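September 7, 2018

Well, the shower is over, the last of the plates are back in the cupboard, and I am sitting down with my feet on the other chair to write it all out before it goes fuzzy. I have been planning Tiina's bridal shower since April, so it feels funny to wake up and have no list to carry around in my apron pocket.

We had 40 people in the end, which is a good number for the hall at Estthorpe. I had told the hall 60 to be on the safe side, and so there were extra chairs along the wall, but the aunts used them for their purses and coats and it looked quite natural. I did the tables in cream and a soft green, and I am so glad I let Tiina talk me out of the purple. She was right about the purple (don't tell her I wrote that down). The runners came from Lacroix and they were a touch shorter than I wanted, so I tucked a sprig of eucalyptus at each end and you would have thought it was the plan all along.

Now, the paper goods. I fussed over those more than I fussed over the food. I went back and forth for weeks between the plain napkins and the ones with the little gold hearts, and finally ordered the hearts from Tresum, along with the cups and the banner. The cups were sturdier than I expected and I have rinsed out a whole stack of them for the barbecue. The banner was another matter. The letters come separately and you thread them yourself, and I had strung the whole thing on the kitchen floor before I saw I had put BRIDE TO EB. I laughed so hard I had to sit down. Out it all came again, and then I had a cup of tea before I trusted myself with the ribbon.
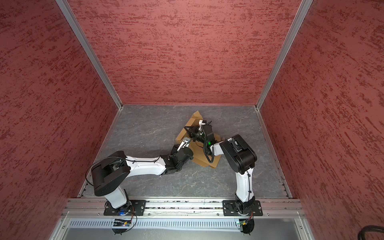
A flattened box and two robot arms.

Ritva Salminen brought the cake, bless her, all the way on her lap with the car windows down and the radio off so she could listen for sliding. Lemon with raspberry in the middle, and sugared violets on top that she had made herself over two evenings. I had ordered a topper from Udico, a little wire one that says Love, and I was nervous it would look cheap next to all her work, but she stuck it in a bit crooked and we both decided we liked it crooked. There is one slice left under foil and I am having it after supper, no matter who comes to the door.

The games went better than I had feared! I know people groan about shower games, and I groan about them too, but the one with the jar of sugared almonds had even the teenagers whispering over their slips of paper. There were 147 in the jar. Tiina's godmother guessed 5, just to be contrary, and then ate a good handful of the evidence while the rest of us were arguing. The candle prize went to the girl from Tiina's office, whose name I have lost again, and I must ask before the wedding because she was lovely and helped me with the coffee without being asked.

Then came the presents, and that was the part I had been waiting for. Tiina Honkanen, who used to hide behind my curtains at Christmas so she wouldn't have to open things in front of people, sat up there in the big chair with ribbons all over her lap and thanked every single person properly. I had to go and check on the lemonade. The lemonade was fine. I stood there with the ladle for a minute and thought about her mother, and how she would have worn the blue hat and bossed me about the sandwiches.

Things to remember for next time, if there is one: more ice, fewer egg sandwiches, and tape that really sticks to painted walls. The balloons over the door came down in the middle of the speeches and one of them landed on the punch bowl. Also, buy the favors earlier. I was still tying organza bags at midnight and my fingers are sore yet.

I have kept the ribbons to make the rehearsal bouquet, and I ought to start on the thank-you notes with Tiina soon, while she still knows who gave what. The green tablecloths want soaking. There is a coffee ring on one that I believe is mine.

© 2018 My Kitchen Table Diary | Contact | Back to top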